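Why are lemons so sour?
Jul 5, 2024

Have you ever licked a slice of lemon? I did it this morning, just so I could write this properly, and my whole face scrunched up like an old sock. My eyes watered and one shoulder went up all by itself! So what's going on in there?

The sour taste comes from something called citric acid. An acid is a kind of chemical that tastes sharp, and you eat weak ones all the time without noticing – there's some in apples, in yoghurt and in the vinegar on your chips. Lemons and limes simply have a lot of it. Oranges have some as well, but they've got plenty of sugar to go with it, so your tongue gets both messages at once and mostly listens to the sweet one.

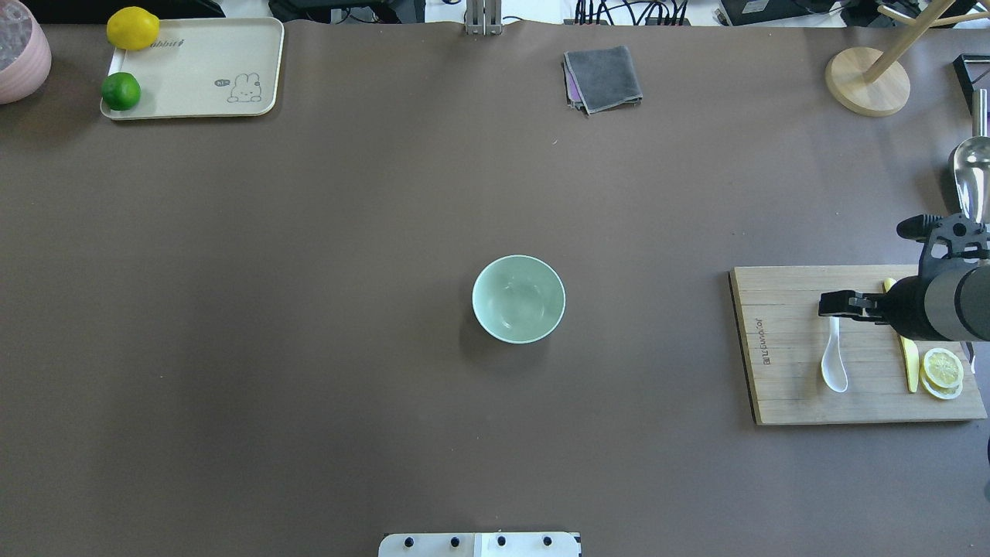 Your tongue is covered in tiny taste buds, far too small to see. (The little bumps you can see in the mirror aren't the buds themselves, but lots of them have buds tucked inside.) When acid lands on them, they send a message whizzing up to your brain that says SOUR! Your mouth then starts making extra spit, which waters the acid down and helps protect your teeth. Is your mouth watering now, just from reading about it? Mine is, and I'm the one typing.

Why would a fruit want to be sour, though? A fruit is really a case for carrying seeds, and the acid may help to put off some of the moulds and nibbling creatures that would like to get in first. People came along and found we rather liked the taste, so we've been growing sour fruit ever since.

What about the colours? Most limes are picked while they're still green. Leave one on the tree for longer and it can turn yellow, and then you might have to sniff it to be sure what you've got. I grew up thinking limes were baby lemons and I believed it until I was much older than you.

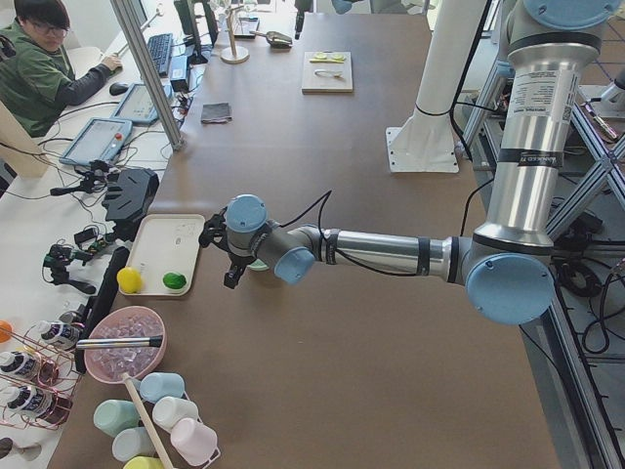 Now for something to try. You'll need a grown-up to do the cutting, and don't do this one if you've got a sore finger, as lemon juice really stings.

Squeeze a little lemon juice into a cup. Add a spoonful of bicarbonate of soda, the white powder used in baking, and watch it fizz. The acid and the powder are changing each other, and they make a gas called carbon dioxide. It's the same gas that puts the bubbles in fizzy drinks, and it makes some cakes rise too.

Then try it again with lime juice. Does it fizz more, or less, or just the same? Use the same amount of juice and powder both times so it's a fair test, and do it over the sink – I didn't, and my kitchen table is still sticky.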